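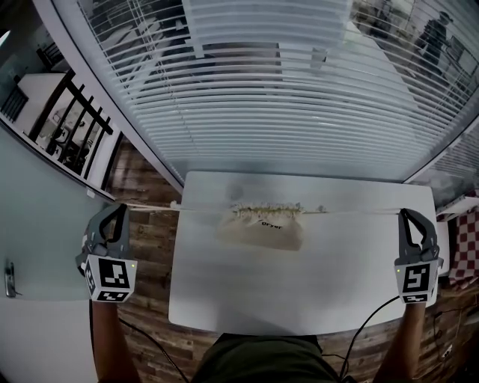

In defense of the line

I want to make the case for a piece of cord. Twelve minutes before I have to leave, so this will be quick and probably a bit rude.

A cord, tied at both ends, with wet cloth hanging over it. Oldest appliance in the house. No door, no filter, no beeping. And somehow, in the last 26 years (my time as an adult who does laundry, so that's my sample), it went from normal to odd. People come to my place, see a line across the back room with dish towels on it, and ask if the dryer broke.

The dryer did not break. I own a dryer. It's fine. I use it for sheets in January and for when someone gets sick in the night, and I'm not going to pretend otherwise, because the kind of essay where the writer has given up every machine and is glowing with health makes me want to go buy a second dryer.

But dish towels. Cloth napkins. Those little kitchen cloths with a frill along the top that somebody's aunt gives you. Why are these going in a hot drum for an hour? They weigh nothing. They dry over a line by the time you've finished supper. You put them in the dryer and they come out in a ball, wrapped around one sock, frill all crumpled, and then you either iron the thing (no) or put it in the drawer looking like a lettuce.

Look at the lint screen sometime. Really look. That gray felt is your towels. You are peeling off a thin layer of your own linens and throwing it in the trash, and paying for the heat to do it. I had a set of flour-sack towels from my mother that lasted longer than two of my cars, and they lived on a line their whole lives. The set I bought after that, when I was working late and drying everything on high, went see-through in the middle inside of three years. Same kitchen, same spills, same me.

OK so the arguments against. I've heard them all, mostly from my brother-in-law, Normunds Paulauskas, who is a good man and wrong about this.

First one: it takes time. Well. Hanging a load takes me six or seven minutes. Loading a dryer takes one. So yes, fine, it takes time. But then the dryer buzzes, and you have to go get the stuff right away or it wrinkles, and you don't, so you run it again, and then again in the morning to "freshen" it. Don't tell me you don't do this. Everybody I know does this. The line doesn't buzz. A towel can hang there until Thanksgiving and it'll be no worse for it. Dusty maybe.

Second: no space. This one I take more seriously. When I lived in Tristmont I had a studio with one window that opened and a bathroom you had to back out of. There was nowhere for a rack. What I did have was two hooks and a length of thin cord, and I'd string it up over the table at night and take it down in the morning so I could eat. Eight feet, maybe less. It held a week of kitchen cloths and all my socks. A cord takes up no space when it's down. You can put it in a coffee mug. Try that with a drying rack, those things are always half open behind some door waiting to get you in the shin.

Third: it's stiff. Towels off the line are stiff. Bath towels, yes, guilty. Snap them hard before you hang them and again after, and they come out somewhere between a cracker and a sponge. I happen to like a towel with some scratch to it. If you don't, ten minutes in the dryer at the end, nobody will arrest you. But dish towels SHOULD be a little stiff. A soft fluffy dish towel pushes the water around the plate. A line-dried one drinks it. I'll go to the mat on that one.

Fourth, and this is the one that actually gets under my skin: it looks poor.

People won't say it that way. They say messy, or cluttered, or they say it's "a lot." The building I moved into in Vereddale had a rule, typed up and stuck in the lobby, that no laundry was to be visible from the street. Not on balconies, not in windows. You could have a plastic flamingo. You could have a flag for a team that hadn't won in my lifetime. A clean pillowcase, no. I asked the manager what the harm was and she said it was about the look of the place, and I said the look of it was that people lived there and washed things. She didn't laugh. I got a letter in April.

I've thought about that letter more than it deserves. What it comes down to, I think, is that we got it into our heads that housework ought to be done out of sight, behind a shut door, by a machine if possible, and any sign that a person's hands were in it is a kind of failure. Dishes in the rack, failure. Ironing board up, failure. Towel on a line, call the manager. And I don't buy it. I like seeing it. When I walk past a yard with a full line I slow down. You can read a whole household off it, who's got a new baby, who plays ball, who has been painting a ceiling.

About the money, since someone will ask. I'm not going to claim you'll get rich. My bill dropped some 18 dollars a month when I quit drying everything but the sheets, in an old building with an old machine, and yours will be different. It's not nothing and it isn't a trip to Spain. Meanwhile there are companies that will sell you the line back at a markup. Fasell has a retractable one, brushed metal case, very handsome, 80 dollars for what is a string and a spring. There's a bigger kit for 120. I bought the 80 dollar one, I admit it. It sagged. The spring let go a bit more with every load until the napkins were resting on the table like they were tired. I went back to plain cord and a decent knot.

Which brings me to the only technical advice in here. Tight. Tighter than you think. A slack line is where most people give up, they string it loose, everything slides to the middle and sits in one damp clump and smells like a pond by morning, and they say see, it doesn't work. Get somebody to hold one end while you pull the other, or use hooks that are properly in the wall and not that sticky kind. Thin cord is fine for small stuff. For jeans you want something thicker and, frankly, you want to be outside.

Fold the cloth over so there's more hanging on one side than the other, that way the air gets between the layers. Frill side up if it has a frill, so it dries straight. No clips needed for towels. Near a window is good even with the blinds shut. Leave a gap between peices. That's it, that's the whole skill, a child can do it and used to.

My friend Kim thinks I've made a personality out of this. Possibly. She also borrowed a length of cord off me in the spring and hasn't given it back, and last time I was over there it was up across her laundry room, right above the dryer, with four napkins and a bib on it. I didn't say a word. Well, I said one or two.

I don't want dryers banned. I don't want you to feel bad, I'm sick of essays where I come out the other end owing an apology to the planet for a pair of warm socks. There are people with four kids, people with bad shoulders, people in places so damp that nothing dries until the next season. Use the machine. All I'm asking is that the line gets to be normal again. One light thing, one piece of cord, over the table, tonight. Don't hide it when company comes. And if your building has one of those typed notices in the lobby, write back to them, I did, twice, and teh second time they at least said we could use the inside of the windows.

Got to go, there's a load done.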